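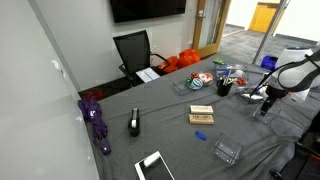

Running Meetings at Work: Session 5
Does the meeting need to happen?

Module tutor: Firouzeh Shokri
Read before the seminar. Bring a copy of a real agenda from somewhere you have worked, with names removed.

1. Where the claims come from

Most of what is written about meetings is written by people who sell something to do with meetings. Keep that in mind for the whole of this session, including when I quote things I happen to agree with. The usual article opens with a large sum of money said to be lost each year to bad meetings. Try to trace the sum. In my experience you get back to a survey in which office staff were asked to guess how many of their hours were wasted, and someone then multiplied the guess by a wage.

There are three problems with this. People are poor at remembering how they spent last week. "Wasted" means different things to the person who called the meeting and the person who had to sit through it. And the sum assumes that an hour taken out of a meeting would be spent on something useful, which no one has checked.

2. The Stoltthorpe exercise

You will be working with the Stoltthorpe case again. A reminder for anyone who missed Session 4: Stoltthorpe is a parts wholesaler with 200 staff on one site. In May the new operations manager, Harsh Pandey, cancelled every regular meeting and told teams to put back only the ones they missed. The firm's own write-up says this was a success, and that 70 per cent of the meetings never came back.

Before you accept that, look at what was counted. Only meetings booked through the shared calendar were included. Ehsan Naseri, who ran the warehouse desk, told us that his team went on meeting at the same time each morning and simply stopped booking it. We don't know how common that was. The write-up doesn't mention it, and it doesn't say how errors or late orders changed over the same months either. A fall in booked meetings is a fall in bookings.

I am not saying the clear-out was a bad idea. It may well have been a good one. The evidence given for it is thin.

3. Standing up, and other cures

The standing meeting is meant to be short because people get uncomfortable. It often is short. Whether the decisions are any better is harder to say, and I would ask who gets uncomfortable first. Farzad Khosravi's reading (in the course pack) makes the point that a rule which works by wearing people out will wear out some people much sooner than others.

The silent start, where everyone reads a paper for the first part of the meeting, has more going for it. At least everyone has read the paper. But it depends on someone having written a decent one, and the firms that praise it tend to be firms where people are already hired for writing well.

The "no agenda, no meeting" rule produces agendas. Look at the ones you bring to the seminar and ask how many items could be answered with yes, no or a name. "Budget update" is a heading. "Do we drop the Rostami contract?" is something a group can settle.

4. A working test

Use this with some suspicion; it is mine and has not been tested on anyone but students.

What will be different afterwards if the meeting goes well?
Who has to be there for that to happen?
Would those people give the same answers if you asked them one at a time?

If the answer to the last one is yes, a meeting probably adds little. If it is no, find out why before you book the room. Sometimes people say different things in front of each other for good reasons, and sometimes because the manager is sitting there.

5. For the seminar

Lensa Habte will take the first half. In pairs, swap agendas and mark every item that needs a decision. Then pick one claim about meetings from any business website and follow it back as far as you can. Write down where the trail stops. Half a page is plenty.

Reading: Khosravi, chapter 2, and the Stoltthorpe write-up with its appendix. The appendix is short and more useful than the main text.

Room code for late arrivals is 3038. Please don't prop the door.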